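The Tritbridge handling code is a set of good-practice rules for automated picking and tote transfer, drawn up at the Varnilmont works and later adopted by Clegg. It covers two areas — the gripping station and the conveyor — and is normally read alongside a plant's own safety rules.

At the gripping station, the fingers must be open on both sides of a part before the final approach, and the work surface should be plain and matte. On conveyors, crates in one lane should share a single design. Floor lines must stay visible.

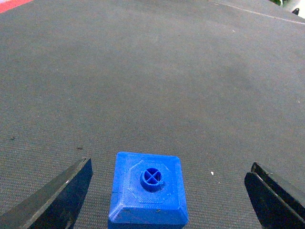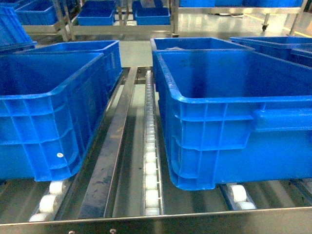
Blue block between open gripper fingers (first); crates on a roller conveyor (second).

Sites keep a log of failed grips and review it after every 100 entries. Two failures in a row on the same part call for a stop and a manual check.

Related articles
Ino gripper
Roller conveyor
Tote
Work envelope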